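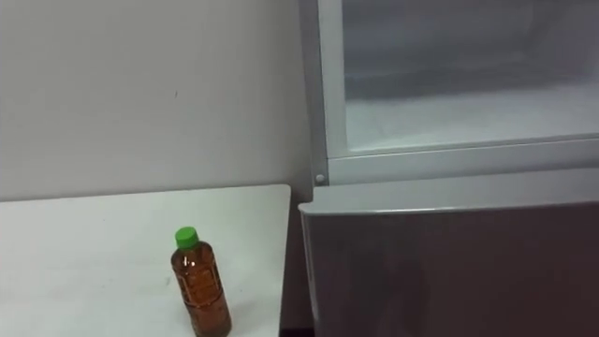
*Bottle with a green cap, on the table beside the fridge.*

# How to clean out a shared refrigerator

Updated Dec 8, 2018

A fridge used by one household gets cleaned when somebody can't stand it anymore. A fridge used by 70 people has a much higher threshold. The Kubiak floor went from May to the following winter on the strength of everyone assuming that the yogurt belonged to management.

The job takes a morning, most of which is waiting.

## The day before

Put up a notice. Ours says:

> Fridge cleanout tomorrow at 10. Anything without a name and a date goes in the trash. This includes the nice cheese.

Earlier versions were politer and ran to four paragraphs, and people answered them with questions. Tape it at eye level on the door, and send the same words by email to those who open refrigerators without looking at them.

Set out a marker and a roll of masking tape. Tie the marker to something heavy.

## What you need

- Two large coolers and some ice packs
- Heavy trash bags, doubled
- Dish soap, baking soda, an old toothbrush
- Four or five cloths you don't love
- Rubber gloves
- A towel for the floor
- Someone to hold the bag open and keep a straight face

## Emptying it

1. Move labeled food into the coolers first. Meat and dairy go at the bottom, against the ice.
2. Throw out the unlabeled food. Don't open the containers to see what's inside. You know what's inside.
3. Check the condiments. Most shared fridges hold three mustards, all with an inch left. Keep the newest one.
4. Drinks that are sealed and in date can sit out on a table while you work. Opened ones with no name get poured down the sink and the bottles go in recycling.
5. Take the trash out now, before you start cleaning. It will not improve.

Turn the fridge off at the dial or unplug it. If you plan to be quick you can skip this, but everyone plans to be quick.

## Washing the shelves

Slide out the shelves and drawers and let any glass ones come up to room temperature before they meet hot water. Cold glass cracks, and a replacement shelf for the old Stelto took six weeks to arrive. We spent them with a cookie sheet where the shelf should have been.

Wash everything in warm soapy water, rinse it, and stand it up to dry. Thirty minutes is usually enough.

For the inside walls, stir two tablespoons of baking soda into a quart of warm water and wipe from the top down. Skip anything scented. Butter picks up smells, and lemon-pine butter has few friends. 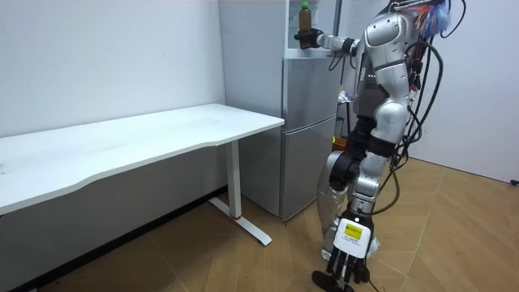 **Break Room Upkeep Team — Wilby Building, second floor**

## The parts people skip

**The door seal.** Run the toothbrush along the folds with soapy water, then dry them with a cloth. To test the seal, shut the door on a strip of paper and pull. If it slides out with no resistance, the seal is worn or there's still jam in it. Look for jam first.

**The drain hole.** Many models have one at the back, under the bottom drawers. A pipe cleaner clears it.

**The top.** Dust goes up there to retire. Use a damp cloth, and don't stand on the rolling chair.

**The handles.** These are the dirtiest part of the whole appliance and take nine seconds.

## Putting it back

Turn the power on and give the fridge 30 minutes with the door shut before you load it. It should settle at or below 40°F, so leave a cheap thermometer on the middle shelf and check again after lunch.

Labeled food goes back roughly where you found it. Shireen Mkhize keeps the spare tape and the gloves in the Bredevex cabinet, second drawer, and would like the scissors returned.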